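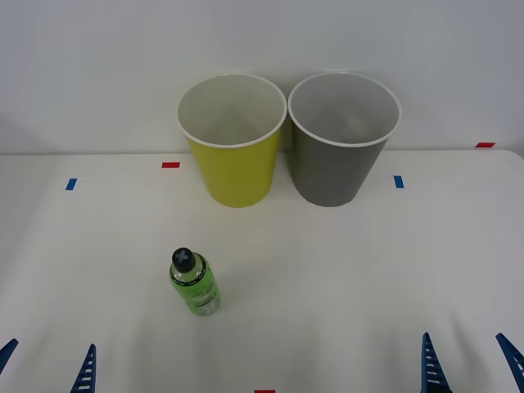 Battery drops from 35% to shutdown on Carix 3 after update

Status: Resolved
Product: Kalport Carix 3 (phone)
Component: Power / battery gauge
Reported by: Efraín Rengifo
Assigned to: Vimala Alva

Initial report
Phone shuts off without warning when the battery indicator reads 35% or lower. Started after the September update. On the charger it boots again right away and shows the same percentage as before. Battery saver makes no difference. Original charger and cable in use.

V. Alva, 9:40 am
Please send the following:
- Build number (Settings, About phone, tap Software)
- Charge cycle count from the Battery page
- Whether the shutdown happens in safe mode
- A log export taken within an hour of a shutdown

E. Rengifo, 11:15 am
Build ends in 200. Cycle count is 8, and that can't be right, as the phone has been in daily use for over a year. Safe mode: same result, shut off at 31% while the camera app was open. Log attached.

V. Alva, 2:05 pm
The log shows cell voltage falling below the cutoff while the gauge still reports 31%. The low cycle count suggests the gauge's learned data was reset during the update. Until it relearns the cell, the percentage is calculated from factory defaults for a new battery.

Steps to retrain the gauge:
1. Use the phone until it shuts off by itself.
2. Leave it off for three hours.
3. Charge to 100% while powered off. Do not use a fast charger.
4. Leave it connected for one more hour after it reads full.
5. Repeat the full cycle once.

E. Rengifo, 8:20 am
Two cycles done. First shutdown was at 28%, second at 12%. Better, but still early.

V. Alva, 10:30 am
Escalated to Birutė Vanags (firmware).

B. Vanags, 4:50 pm
Confirmed on a test unit. The updater clears the gauge table if the phone restarts with less than 20% charge during installation. Fixed in build 203. The fix keeps existing data but does not restore a cleared table, so one more cycle is needed after installing.

E. Rengifo, 9:10 am
Installed 203 and ran the cycle. Phone now stays on down to 2%. Cycle count still shows a low number.

V. Alva, 9:35 am
The old count can't be recovered. It has no effect on charging or on warranty status. Closing.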